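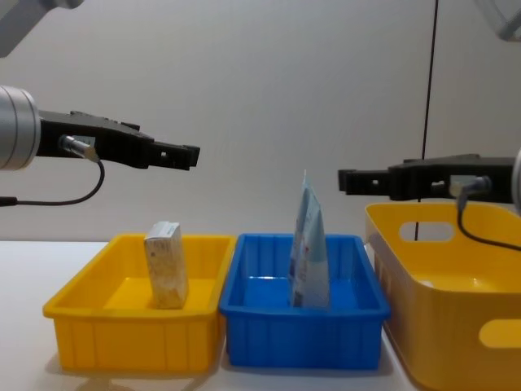
Início | Notícias | Entrevistas | Agenda | Contactos

Comunicação e Imprensa › Entrevistas

Março | Redação

Comunicados com a espécie errada: como a Brurnura corrige os dados

A agência Brurnura distribui material de imprensa para parques zoológicos e museus de ciência. No último ano enviou 3539 comunicados, dos quais 11 tiveram de ser retificados por erro na identificação de um animal. A responsável pela revisão, que pediu para não ser identificada, atribui a maioria dos casos à legenda. "O texto passa por dois revisores. A legenda era escrita no fim, por quem montava o envio", explica.

O caso mais citado é o do parque de Nambridge, cuja nova lontra-europeia foi anunciada como lontra-marinha. A correção seguiu 30 minutos depois, mas dois jornais regionais já tinham publicado a versão inicial. "Uma errata chega sempre a menos gente. Medimos isso pela taxa de abertura."

Desde então, o nome científico é campo obrigatório no Kodikara, o sistema interno de envio. Sem ele, o comunicado fica retido. A regra aplica-se a 100% dos clientes, incluindo o museu Illard, que trabalha sobretudo com fósseis e pediu uma exceção. "Foi recusada. Num fóssil, o género pode bastar, mas tem de lá estar."

A agência prevê rever a seguir o arquivo fotográfico, onde ainda há ficheiros catalogados apenas como "ave".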